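Home | Reviews | Opinion | Gear | Archive

The Case Against the Loud Single

Monday, January 1, 2018

Pop singles are still mastered too loud, and the usual defense of the practice no longer holds. The streaming services now turn playback down to a common level. A track that arrives hot is lowered until it sits beside its neighbors. The limiting that made it hot stays in the file. The listener gets the damage and none of the volume.

I spent part of the holidays comparing two versions of the same song, "Tolover" by Cui, a duo whose work I have followed since their first EP. The single came out in May through Wornent. The version on the album is a different master, done by another engineer, and it is quieter by a margin you can see on any meter. With the two matched for loudness, the single sounds smaller. The kick drum has no front edge. The vocal sits at one fixed distance for the whole song, verse and chorus alike.
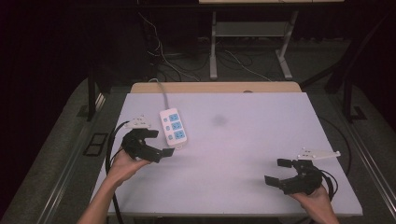 The chorus is where the problem is easiest to hear. On the album, the level rises when the second synth part enters, and the rise does the work the arrangement was written to do. On the single, there is no room left for the rise. The limiter holds the peaks where they already were, so the added part pushes everything else down. The snare drops back, the bass thins out, and the chorus arrives with more notes in it and less force. A listener who has never read a word on mastering will still notice that the song fails to lift.

Zhiqiang Xue, who mastered the single, was open with me on the subject. He delivered a quieter version first and it came back with a note asking for more level. He does not think the request came from anyone who had listened in a matched comparison. "They play it against the last thing they released," he told me. "If mine is lower, mine is wrong." I have heard the same account from other engineers and I see no reason to doubt it.

The label's position deserves a fair statement. Not every place a song is played applies level matching. Club systems do not, unless the DJ rides the gain. Plenty of people still listen to files on a phone, or to a stream with the matching turned off. Radio has its own processing chain, and some program directors believe a dense master survives it better. I think the last point is mistaken. Radio processors compress whatever they are given, and a file that has already been flattened gives them only distortion to work with. The club argument is stronger, but a DJ has a gain knob on every channel and uses it all night.

There is also the matter of habit. Many producers now write with a limiter on the main output from the first hour of a session. They choose drum sounds that work under it and reject those that do not. By the time the song reaches a mastering room, the density is part of the arrangement and can't be taken out. Yiran Lu, who mixed the Cui album, asks clients to send the session with the limiter off, then spends a day getting them used to how it sounds. Some of them ask for it back. She puts it back, at a lower setting, and in most cases hears no complaint.
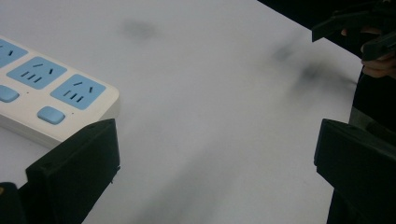 I do not want a return to the levels of the early CD years. Compression is an instrument in dance music and rhythmic pop, and a good deal of what I like in both depends on it. A bass line that ducks under the kick is a compositional choice. So is a vocal squeezed until every breath is audible. My objection is to the final stage alone, where the whole mix is raised against a ceiling for the sake of a comparison that the playback system then cancels.

Small labels could change this at no cost. Pladeck already asks for two masters of each single, one for streaming and one for DJs, and puts both in the same delivery folder. The second master takes an engineer very little time if the limiter is the last item in the chain. The label then has no need to guess where the song will be heard.

Major labels will be slower, as their approval process runs through people listening on laptop speakers between meetings. Those people should be given matched files. An engineer who sends a quiet master should send the loud one with it, lowered to the same level, and ask which chorus sounds bigger. Xue says he intends to do this with his next client. I would like to hear the result, and I would like Wornent to put the album master of "Tolover" in the place where the single is now.

Contact | Copyright 2018, all rights reserved | Back to top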